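Arnstead workshop teaches its second-hand arm to tidy up

Jul 28, 2019

Members of the Rolach shared workshop in Arnstead have spent most of the summer on a job that a four-year-old could do before tea, and they could hardly be happier about it. They are teaching a robot arm to pick coloured blocks out of a metal bin, one at a time, without anybody telling it where the blocks are.

The arm is a KUKA, bought second-hand with 2,000 pounds scraped together from raffles, a sponsored walk and one very well attended curry night. It came down the lane on a flatbed in the rain, and for the first few weeks it did nothing at all except take up the space where the table saw used to be (there are still some feelings about the table saw).

Mariama Mensah, who looks after the project and wrote a good deal of the software at her own kitchen table, says the bin was the part everyone thought would be easy. "We had it moving quite nicely by the spring, waving about and so on, and we all got rather pleased with ourselves," she said. "Then we put some blocks in a bin and asked it to fetch one, and that was the end of being pleased for quite a while."

The trouble is with blocks that lie across each other. A block on its own is a simple enough thing to grab, but when one is resting on another the gripper has to come down at the right angle and close on the top one, and leave its neighbour where it is. Sloping sides make life harder still, as a block that has slid up against the wall leaves very little room for a finger to get round it.

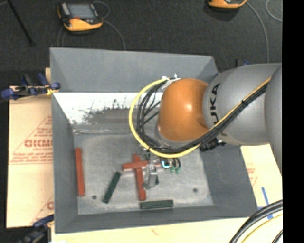

The group keeps a tally of every attempt in a ruled notebook by the door, and the count stood at 1,616 when we called in. Of those, 113 were made in a single long evening, when Mariama and a few others stayed on well past closing and somebody's husband was sent out for chips. Each try is also saved on the computer, so that the program, which the members have named Droltov after a cat in a bedtime story, can learn from the ones that went wrong as well as the ones that went right.

Keeping the cables out of the way has been a project in itself. They have to follow the arm wherever it goes, with enough slack to let the wrist turn and not so much that they catch on things, and the present arrangement of loops and ties is the fourth. Mariama says she would not swear to it being the last, but she is fond of it.

The clamps on the bin were a later idea too. In the early days the gripper was inclined to give the rim a nudge on its way out, and after that every position the computer had worked out was a little bit wrong.

Eight members now take turns at the controls, among them two retired fitters and a sixth-former who joined to mend a bicycle. Newcomers are always welcome, and Mariama is keen to stress that you needn't know a thing about programming to be useful. There is plenty of filing, bolting and tea-making to be done, and someone has to put the blocks back in.

The workshop hopes to show the arm at its open evening in August, in the old Siriwardena print works behind the station. Entry is free, there will be cake, and children may choose which colour it goes for first.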